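Photographier de petits objets à la maison : mes astuces de table, de lumière et de rangement

Tout ce qu'il faut pour réussir chez soi des photos nettes et propres, sans studio et sans y passer la nuit.

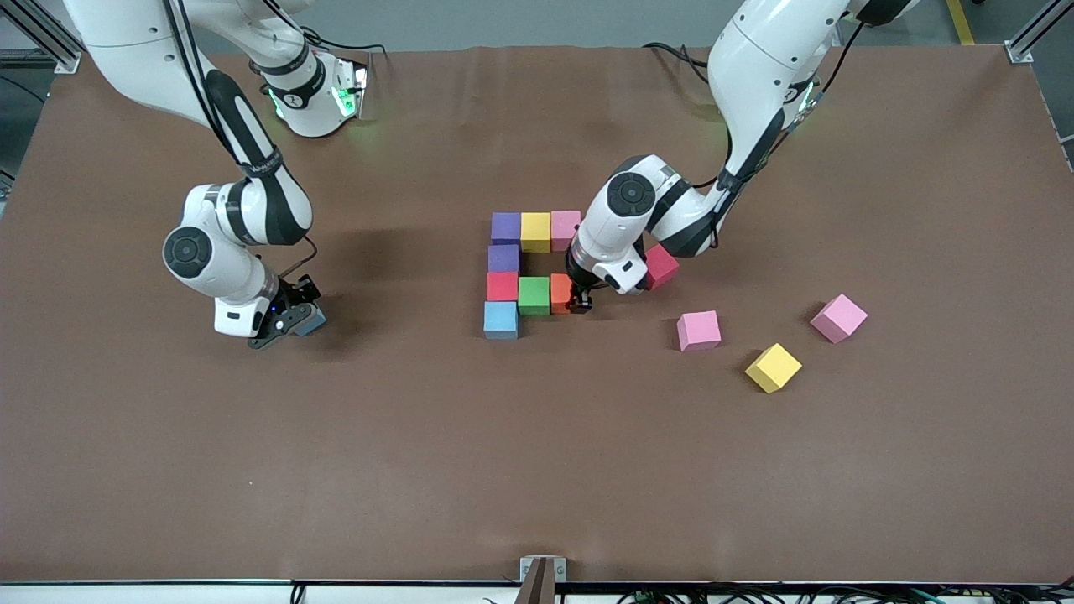 On me demande souvent par quoi commencer quand on veut photographier des bibelots, des bijoux, des savons faits maison ou les jouets qu'on s'apprête à revendre, et je réponds toujours la même chose : commencez par la table. Pas par l'appareil, pas par l'objectif dont tout le monde parle sur les forums, mais par la surface sur laquelle vous allez poser vos petites affaires. J'ai longtemps travaillé sur un coin de buffet, entre la corbeille à fruits et le courrier, et je passais plus de temps à pousser les choses qu'à les photographier. Une grande surface d'une seule teinte change vraiment la vie. Sur un plateau brun comme celui-ci, des cubes de mousse colorés se détachent très bien, et vous remarquerez aussi l'ombre qui vient foncer le brun par endroits : c'est exactement le genre d'ombre qu'il faut apprendre à repérer avant de déclencher, parce qu'une fois devant l'ordinateur elle devient bien pénible à enlever. Prenez donc l'habitude de regarder votre table avant de regarder votre objet.

Choisir le fond

Un fond n'a pas besoin d'être acheté. J'ai chez moi un rouleau de papier mat de la marque Listlow, que j'aime beaucoup pour son blanc un peu doux, mais j'ai fait mes meilleures images de porcelaine sur l'envers d'un vieux papier peint. Ce qui compte, c'est que le fond soit mat, propre et sans pli. Les surfaces brillantes renvoient la lampe, la fenêtre, et parfois votre pull à rayures (je parle d'expérience !).

Pour obtenir ce joli dégradé sans ligne d'horizon qu'on voit dans les catalogues, fixez le haut de la feuille au mur avec du ruban de masquage et laissez-la descendre en courbe jusque sur la table. Ne marquez surtout pas l'angle. Si la feuille rebique vers vous, deux pinces à linge au bord du plateau suffisent, ou un livre un peu lourd posé devant, hors champ.

Côté couleurs, je garde quatre fonds sous la main et pas davantage : un blanc, un gris moyen, un brun et un bleu nuit. Le gris est celui que je sors le plus souvent. Il pardonne beaucoup, il ne jaunit pas le métal et il ne mange pas les objets clairs comme le blanc sait si bien le faire. Le bleu nuit, je le réserve au verre et à l'argenterie.

Les tissus sont tentants, je sais. Le lin froissé donne un air de magazine, mais il faut le repasser d'abord et le froisser ensuite comme on veut, sinon ce sont les plis de l'armoire qu'on voit, bien carrés, et ça ne ressemble à rien. Passez aussi un rouleau adhésif dessus juste avant la séance. Les poils de chat ressortent sur les photos avec une cruauté étonnante.

La lumière de fenêtre, d'abord

Avant de dépenser quoi que ce soit, essayez votre fenêtre la plus banale. La mienne donne au nord, sur un mur, et c'est la meilleure de la maison. La lumière y est égale toute la journée et je peux commencer à 10 heures, m'arrêter pour déjeuner, et reprendre sans que la suite de la série ait changé de couleur. Si votre fenêtre est plein sud, attendez un voile de nuages ou tendez devant un vieux drap blanc. En août, chez moi, le drap ne quitte pratiquement pas la tringle côté jardin.

Posez la table perpendiculairement à la fenêtre, pour que la lumière arrive de côté. Vous aurez alors un côté clair, un côté sombre, et du relief. Pour adoucir le côté sombre, placez en face un carton blanc plié en deux, qui tient debout tout seul. Rapprochez-le, éloignez-le, et regardez l'ombre changer. C'est un petit jeu dont je ne me lasse pas, et on apprend plus en dix minutes de carton qu'en une soirée de lecture.

Un détail que j'ai mis des années à adopter : éteignez le plafonnier. La lumière du jour est plutôt bleue, celle d'une ampoule plutôt orange, et quand les deux se mélangent aucun réglage ne rattrape l'affaire. Vous aurez une tasse bleue d'un côté et orange de l'autre.

Quand il faut une lampe

L'hiver, à 17 heures, il faut bien se résoudre à allumer quelque chose. J'utilise deux lampes de bureau identiques, avec deux ampoules identiques achetées le même jour. N'essayez pas de marier une ancienne et une neuve, les teintes ne sont jamais tout à fait les mêmes. Je mets une lampe à gauche, assez près, et l'autre à droite, plus loin, pour garder un peu de modelé.

Le diffuseur peut être une simple feuille de papier calque tenue par un cadre. Gardez une bonne distance avec l'ampoule et ne laissez jamais le montage allumé quand vous sortez de la pièce, même pour répondre à la porte. Avec des ampoules LED, on est plus tranquille, mais je garde la règle quand même.

J'ai acheté l'an dernier une petite boîte à lumière pliante Drivonberg, et je la prête volontiers, mais je m'en sers peu. Elle est très bien pour les objets de la taille d'une pomme. Au-delà, on voit les coutures du fond et on finit par tout recadrer.

Les réglages que j'utilise

Je travaille presque toujours à 100 ISO, appareil sur trépied, avec le retardateur. Comme l'objet ne bouge pas, le temps de pose peut s'allonger tant qu'il veut. Pour l'ouverture, je tourne entre f/8 et f/14 selon la profondeur de l'objet. Si seul le bord de la soucoupe est net et que l'anse est partie dans le brouillard, fermez d'un cran et recommencez.

Avec un téléphone, c'est encore plus simple : appuyez longuement sur l'objet à l'écran pour bloquer la mise au point et l'exposition, puis baissez légèrement la luminosité. Évitez le zoom numérique et avancez le téléphone, ou recadrez après. Nettoyez l'objectif avec un chiffon doux avant chaque séance. Il vit dans une poche ou un sac, le pauvre, et il est toujours gras.

Pour la balance des blancs, photographiez une première fois une carte grise ou, à défaut, une feuille de papier sans azurant. Vous corrigerez toute la série d'un coup à partir de cette image. Je colle la mienne au dos de la porte du placard pour ne plus la chercher.

Nettoyer, caler, faire tenir

La poussière est notre grande ennemie. À l'œil on ne la voit pas, et puis on agrandit l'image et c'est la plage. J'ai dans une trousse un pinceau à maquillage très souple (jamais maquillé, lui), une poire soufflante, des cotons-tiges et une paire de gants en coton pour tout ce qui marque aux doigts. Le verre se nettoie avec un peu d'alcool ménager et un chiffon microfibre, en finissant par de petits gestes droits. Les ronds laissent des voiles.

Pour faire tenir une bague debout, une boulette de cire de modelage cachée derrière l'anneau fait merveille. La pâte adhésive bleue marche aussi, mais elle tache parfois le papier et elle se voit à travers les pierres claires. Testez toujours sur un endroit discret. Pour les objets plus lourds, je glisse dessous une gomme coupée en biais, qui incline juste ce qu'il faut.

Et puis il y a la question des niveaux. Quand on photographie un petit groupe, tout à plat, l'image est souvent molle. Mettez quelque chose sous le tissu, une boîte d'allumettes, un petit pot retourné, et faites monter un des objets. Laissez aussi de l'air entre certains et collez-en d'autres. L'œil aime bien ce mélange, et vous sentirez vite, en déplaçant les choses d'un doigt, le moment où l'ensemble tombe juste.

Mon petit rangement de fin de séance

Je l'avoue, c'est la partie que j'ai le plus négligée. Mes papiers de fond roulés n'importe comment prenaient des marques, et je finissais par en racheter. Maintenant ils dorment debout dans un tube à affiches, roulés face vers l'intérieur, avec une étiquette au bout. Les cartons blancs vont à plat derrière l'armoire. Les câbles sont attachés avec des chutes de ruban auto-agrippant, et les batteries retournent au chargeur avant que je ne touche à l'ordinateur, sans quoi je les oublie jusqu'à la fois suivante.

Pour les petites choses, j'ai une boîte compartimentée Begović, à l'origine destinée aux hameçons, dans laquelle cire, pinces, épingles et gommes ont chacune leur case. Elle se glisse dans un tiroir de cuisine et c'est un vrai bonheur de l'ouvrir.

Quant aux fichiers, je les copie le soir même sur un disque externe, dans un dossier au nom de l'objet et du mois. J'ai dépassé les 1000 photos de théières l'hiver dernier (oui, de théières) et sans ces dossiers je n'en retrouverais pas une seule. Je supprime les ratées tout de suite, tant que je me rappelle pourquoi elles me déplaisent.

Quelques questions qui reviennent

Le papier blanc sort gris sur mes photos. C'est normal, l'appareil cherche une moyenne et assombrit ce qui est clair. Ajoutez une correction d'exposition de +1 et regardez le résultat.

Mes objets brillants reflètent toute la pièce. Entourez-les de cartons blancs, en laissant juste un passage pour l'objectif. Pour les cuillères, il m'arrive de percer un trou dans une feuille et de photographier au travers.

Le trépied glisse sur le carrelage. Des rondelles de caoutchouc pour bocaux, sous chaque pied. J'ai trouvé les miennes à la quincaillerie Prostelgate, au rayon des conserves, et elles tiennent depuis deux hivers.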